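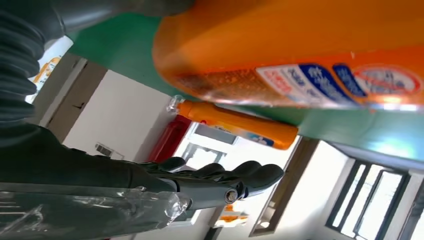 Adolcombe Supply Room
Frequently Asked Questions: Bottles and Containers

Which bottles may be left at the sorting table?
The table accepts plastic bottles with their caps in place. Large and small bottles may be brought together. The limit is seven per visit.

How should bottles be set down?
Lay each bottle on its side on the green mat -- never on the bare tabletop. Labels should remain attached, including those printed in Chinese or another language.

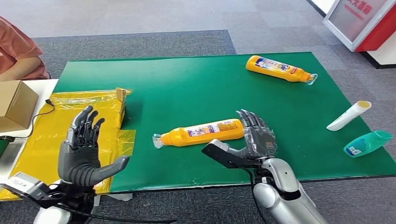

May I pour two partly used bottles into one?
No. Contents must stay in the original bottle, even when two bottles are of the same style.

What if a label is missing or cannot be read?
Keep the bottle apart from the others and ask at the desk. Unlabeled bottles are held for three days.

Is there a size limit?
Yes. Bottles marked above 2000 ml are not accepted at the table.

Whom should I contact with other questions?
Please write to Fiorella Bortolotti, Supply Room, Adolcombe. Requests received in March may take longer to answer.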